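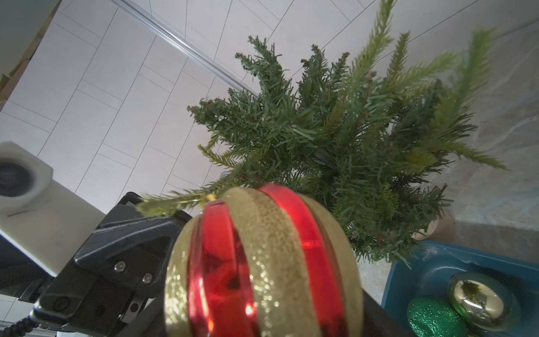

Monday, November 18, 2019. Binder trials for glitter finishes, continued. Druston sent the second acrylic batch on Friday and I cut it to the same viscosity as the first. Tape pulls on flat card are repeatable now, but card tells us little about curved goods. A bauble with gold glitter bands beside glossy red stripes is the harder case: the binder has to stop at a clean edge, and any stray flake shows up on the gloss. Matilde Pinheiro wants the edge scored separately from the shedding. Agreed.

Rub test set to 2,000 strokes, dry felt, fresh pad each time. Weigh pad before and after.

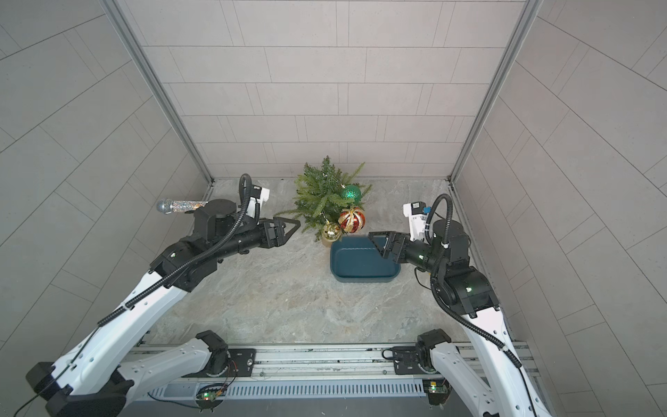 Pads picked up moisture overnight and the first weights are no good. Repeat after 30 minutes in the desiccator. Afonso Macedo's February figures were taken without this step, so don't compare directly.

Batch 1, card: slight loss, mostly at the corners.
Batch 2, card: less loss, but the film is tacky at 44 hours. Possibly too much plasticiser. Ask Druston.
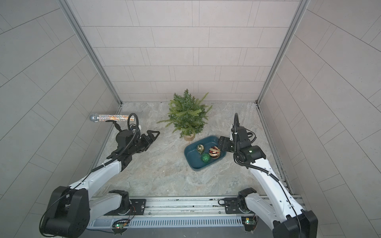 Still to do

Curved samples, both batches. Zübeyde Yüksel has the spare mandrel.
Mixed-colour flake: check whether the pale flecks shed first or are only easier to see on dark felt.
Order more felt. 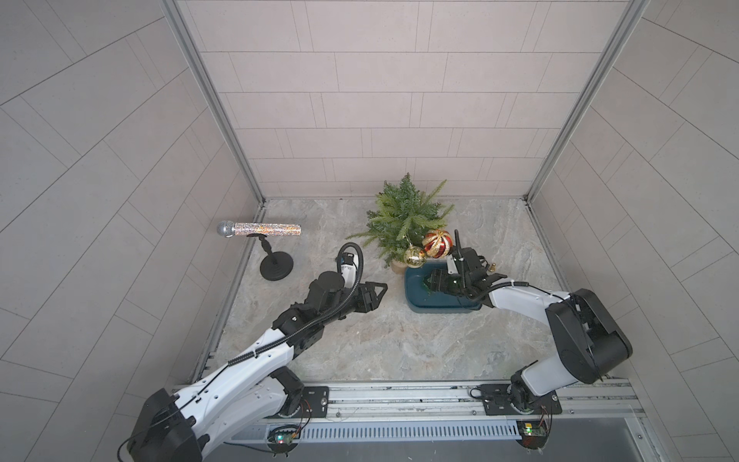 Microphone on black desk stand, body in mixed glitter: silver, pink, orange, gold.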